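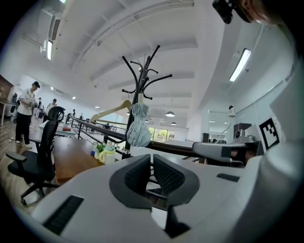
Coat rack, umbrella and hanger by the long table.

Home | Newsletter | What's on | Room hire | Getting here | Contact

Coats, umbrellas and the long table

The tall black coat rack is in use upstairs at Birnthorpe, beside the long wooden table, and a few people have asked whether it is staying. It is. It came up from the ground floor in July when the entrance was repainted, and the upstairs groups got used to it quickly enough that we decided to leave it there. The ground floor now has a row of wall pegs instead, which suits the narrower space by the door.

The rack is the sort with curved hooks that spread out at the top like antlers. It was bought second-hand from Trnka, the house clearance shop on the Buvstead road, along with two stools and a mirror that never went up. It has held up well. The shape does mean that it works better for some things than for others, and after a wet few weeks we have a fair idea of which.

Coats

Hang coats by the loop if there is one. A coat hung by the hood tends to slide to the bottom of the curve and take its neighbour with it. Heavy coats should go on opposite sides of the pole. If the first three people through the door all choose the side nearest the table, the rack starts to lean that way, and the next person has to move everything round before they can hang their own.

Long coats are fine. The hooks are high enough that most of them hang clear of the floor. Children's coats are better on the wall pegs downstairs, where children can reach them without help.

Rucksacks and shopping bags should not go on the rack at all. A full rucksack weighs more than any coat, and it was a rucksack that brought the old rack down last winter and cracked the end of it. Put bags under the table, pushed well in, or on the shelf at the top of the stairs. The shelf takes 11 bags if they are stood upright, fewer if they are laid flat.

Hangers

We are short of hangers. There were 12 in the spring, mostly wooden, and they have drifted off to the kitchen, the store cupboard and, in at least one case, the garden door, where one was holding back a curtain. If you find a hanger anywhere in the building, please bring it upstairs and put it on the rack.

Wooden hangers are the ones to keep. The thin wire ones bend under a damp coat and leave a ridge in the shoulder, and they also catch on each other. We don't need any more of those. If you have a spare wooden hanger or two at home, they would be welcome, and it doesn't matter if they don't match.

A hanger sits best when its hook goes over from the front and is pushed down into the curve. Hung on the tip, it tips to one side, and anything with a smooth lining slides off it. Jackets and anything with a collar should have first call on the hangers. Scarves can go straight on the hooks, or through the sleeve of your coat, where you are less likely to leave without them.

Umbrellas

A dry umbrella can hang on the rack. Close it, gather the folds, and do up the strap if it still has one. A loosely gathered umbrella takes up the space of two coats, and the ribs snag on knitwear.

A wet umbrella goes in the tub inside the front door. Please don't carry it up the stairs. The treads are smooth and hold water, and the floor round the base of the rack has started to mark. When the tub is full, there is a drip tray under the window on the landing. Shake the umbrella outside first.

Umbrellas are what people forget most often. At the end of last month we cleared the rack, the tub and the landing, and everything unclaimed went into the lost property box in the office. Anything in the box is kept until the end of the following month, and after that the usable umbrellas go back into the tub for anyone to borrow. If you borrow one, bring it back on your next visit. Please don't leave it at Buvstead station, where two of ours have ended up already.

If you are missing one, come to the office on a Tuesday and tell us the colour and the kind of handle. A label helps. A strip of fabric tape sewn to the strap with your initials on it lasts longer than a sticker, which comes away the first time it gets wet.

The long table

The table was sanded and oiled over the summer using Treltau, the same oil we put on the kitchen worktops. The top has come up a warm brown and the old ring marks have mostly gone. We would like to keep it that way, and the things that matter are fairly simple.

Cups with lids are fine on the table. Open mugs are fine too, on a mat. The mats are in the drawer nearest the stairs. Cold drinks leave as much of a mark as hot ones if they stand for an hour with water running down the outside, so use a mat for those as well. If something spills, wipe it along the grain with a dry cloth, then a damp one, then a dry one again. There is no need for spray, and the lemon one from under the sink leaves a dull patch.

Small bottles and jars tend to gather at the ends of the table over the course of an afternoon. Please check both ends before you go. Bottles with some drink left in them should be emptied in the kitchen sink and rinsed before they go in the recycling. Half-full bottles left overnight have been knocked over more than once by the morning group setting out chairs, and the oil does not like juice.

Cups brought from home go home again. Cups belonging to the building go in the dishwasher, top rack for anything plastic. Lids should come off first, as a cup put through with its lid on comes out with the inside still dirty.

Keep things back from the railing too. Anything small placed on that side of the table is easily nudged over by a sleeve or the corner of a folder. Glue sticks, scissors, phones and keys are best kept in the middle. There are shallow trays for the purpose on the shelf by the stairs, and a tray for each pair of people is plenty.

The table is not to be dragged. It takes four people to lift it and it should only be lifted if there is a real need. The last time it was shifted by one end, the joint below opened up and cost us 222 pounds to put right. If your group needs more floor, please ask about the downstairs room, which is free most mornings.

Clearing up at the end

Groups have ten minutes at the end of each booking for putting things back. In practice most people use it for talking, which is fine as long as somebody makes a start. The usual order is cups first, then the table, then the floor, then coats. Leaving the coats until last stops them being pulled down and piled over chairs, and it means that whoever leaves last can see whether anything is still hanging.

Take a look at the rack from the far side as well as the near one. A scarf or a thin cardigan can hang behind a hanger and not be seen from the stairs. Gloves fall out of pockets and end up by the base. If you find something and can't tell whose it is, put it in the office box with a note of the day.

Empty hangers should stay on the rack. Please don't stack them on the table.

What we are still after

A second rack would be useful for the winter. Trnka has one in at the moment, shorter and with straight pegs, and we have asked them to hold it until we have measured the landing. We have set aside 300 pounds for upstairs fittings this year, and that has to cover the rack, a boot tray and new mats for the table drawer, so anything we can get second-hand is a help.

We would also like a proper umbrella stand in place of the tub, something heavy at the bottom that will not go over when the door blows open. If you are clearing out a hallway at home, let us know before it goes to the tip. We can collect from anywhere in Birnthorpe or Buvstead – a photo and a rough height is enough for us to decide.

Wooden hangers can be left in the office or hung straight on the rack. The office is open in the mornings, and there is a letterbox in the side door for notes.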